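模倣学習のカメラ比較実験で、成功率の差をどのように検定すればよいですか

カテゴリ:ロボット・自動化 > 研究の方法
投稿者:Everaldo Siqueira
投稿時期:2019年7月
状態:解決済み

はじめて質問いたします。Ultatvilleの大学院で、シミュレーション上の台所を使った模倣学習を研究しています。日本語は勉強中ですので、失礼な表現がありましたらお許しください。

実験の目的は、手首カメラの画像を方策の入力に加えると成功率が上がるかどうかを調べることです。環境はPlasarという研究室内のシミュレーターで作りました。作業は台所の中の物をつかんで、指定された場所に置くことです。教示データは9人が遠隔操作で集めました。

方策は二つあります。方策Aは左右の固定カメラと手首カメラを入力とします。方策Bは左右の固定カメラだけを入力とします。ネットワークの大きさと学習の回数は同じにしました。

評価では、最初に初期状態の一覧を作りました。家具と物の配置をファイルに保存し、AとBの両方に同じファイルを読み込ませます。吊り戸棚の扉が開いている配置も、この一覧に入れました。

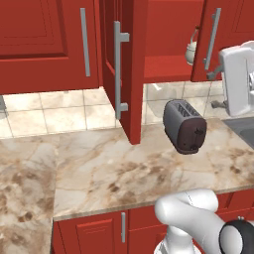

初期状態は全部で120個です。それぞれの初期状態について、Aを1回、Bを1回実行しました。成功か失敗かはプログラムが最後の物体の位置から判定するので、人の判断は入っていません。

結果を見ると、Aだけが成功した初期状態が21個、Bだけが成功した初期状態が4個ありました。残りは両方成功または両方失敗です。

私は最初、AとBの成功数をそのままカイ二乗検定に入れました。ところが、同じグループのHidayatさんから「その検定は二つの標本が独立であることを仮定している」と指摘されました。AとBは同じ初期状態から始まっていますから、確かに独立ではないと思います。しかし、乱数の影響で途中の動きは違います。この場合は独立と見なしてもよいのでしょうか。

もう一つ教えていただきたいことがあります。手首カメラの画像では、つかんだ物がグリッパーのすぐ前に大きく映ります。固定カメラの画像とは情報の種類がかなり違うと思うのですが、もし差が有意であれば、「把持の様子が見えるから成功率が上がった」と論文に書いてもよいでしょうか。査読の経験がある方のご意見をいただけましたら幸いです。よろしくお願いいたします。
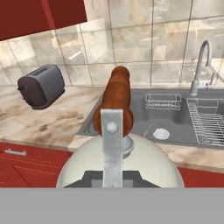 寄せられた回答(3件)

hakuto_m さん
データをもっと増やせば差ははっきりすると思います。120個は少ないです。うちは実機なのでそんなに回せませんけど、シミュレーションなら一晩放置で済みますよね。あと学習率も見直したほうがいいかも。

川べりの計測屋 さん(ベストアンサー)
Hidayatさんの指摘が正しいです。対応のあるデータなので、マクネマー検定を使ってください。

見るのは片方だけが成功した組です。Siqueiraさんの結果なら21と4になります。「AとBに差がなければ、どちらに偏るかは半々のはず」と考え、25組のうち4組以下になる確率を二項分布で出して、両側なので2倍します。組の数がそれほど多くないので、カイ二乗近似よりこの正確法を勧めます。計算すると0.001を下回るはずです。ご自分でも確かめてください。

途中の動きに乱数が入っていても、対応がなくなるわけではありません。難しい配置は、どちらの方策にとっても難しいことが多いからです。そういう配置が両方に共通して入っている以上、独立とは扱えません。せっかく初期状態をそろえて取ったのですから、その情報を捨てるのはもったいないです。

論文には次の表を載せておくと、読者が自分で計算し直せます。
・両方成功した数
・Aだけ成功した数
・Bだけ成功した数
・両方失敗した数

ご質問の文には1番目と4番目の数がありませんでした。検定には使わなくても、成功率そのものを読むのに要ります。

二つ目の質問ですが、検定で言えるのは「この方策Aとこの方策Bで成功率が違う」ところまでです。理由の部分は別の実験が必要でしょう。私が査読者なら、カメラの台数が違うことをまず聞きます。Bにも別の固定カメラを足して、台数を同じにした条件はありますか。

この回答への返信:Everaldo Siqueira
詳しいご説明をありがとうございます。正確法で計算しましたところ、おっしゃるとおり0.001より小さくなりました。四つの数の表も論文に入れることにします。

台数を同じにした条件は、まだ試していません。理由について考えるために、固定カメラの画像をもう一度見直しました。シンクに向かって腕を伸ばしている場面では、木の柄の先だけがグリッパーの後ろから出ていて、下の部分が隠れています。 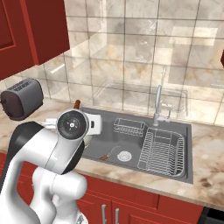
こういう画像が失敗した回に多いのかどうか、まだ集計していません。物が隠れている割合を時刻ごとに計算して、Bだけが失敗した21個と両方成功した回を比べてみようと思います。シミュレーターでは物体ごとのマスク画像が出せますので、計算は難しくないはずです。このような分析は、理由の説明として十分でしょうか。

川べりの計測屋 さんの返信
十分とまでは言えませんが、あったほうがずっといいです。ただし、失敗した回は腕の動き自体が変わるので、隠れ方も変わります。隠れたから失敗したのか、失敗しかけて変な姿勢になったから隠れたのか、区別がつきません。比べるなら、つかむ前の区間だけに限るとよいと思います。
可能なら、Aの手首画像だけを評価時に黒く塗るのではなく、黒く塗った画像で学習し直した方策も用意してください。評価時だけ塗ると、学習で見ていない入力になって成績が落ちるのは当たり前なので。

rork_lab さん
Rorkcombeの研究室で似た比較をしている者です。検定の話は上の方の回答に賛成です。一つだけ追加します。

学習のシードはいくつ使いましたか。文章からはAもBも一つずつに読めます。その場合、初期状態を何個に増やしても、小さいp値が示すのは「学習済みのこの二つのモデルの差」であって、「手首カメラを足すという方法の効果」とは限りません。私たちも前に、シードを変えたら順位が逆になって、図を全部作り直したことがあります。

時間がなければ、初期状態の数を減らしてでもシードを増やすほうを私は選びます。その場合も同じ初期状態の一覧を全部のシードで使い、シードごとの成功率の差を点で並べて見せてください。

それから、教示を集めた9人のデータはAとBで同じ分け方にしていますか。検証用に誰かの分を外しているなら、誰を外したかもそろえておく必要があります。

この回答への返信:Everaldo Siqueira
シードはご推察のとおり一つずつです。この点は全く考えておりませんでした。9人の分け方はAとBで同じです。計算機の予約が取れましたら、シードを増やして学習をやり直します。予約の関係で、最初はシードを4個にするつもりです。結果が出ましたら、7月のうちにこのページに追記いたします。

rork_lab さんの返信
4個ならまず様子は見えると思います。各シードの重みと評価ログは消さずに取っておいてください。あとで査読者に聞かれます。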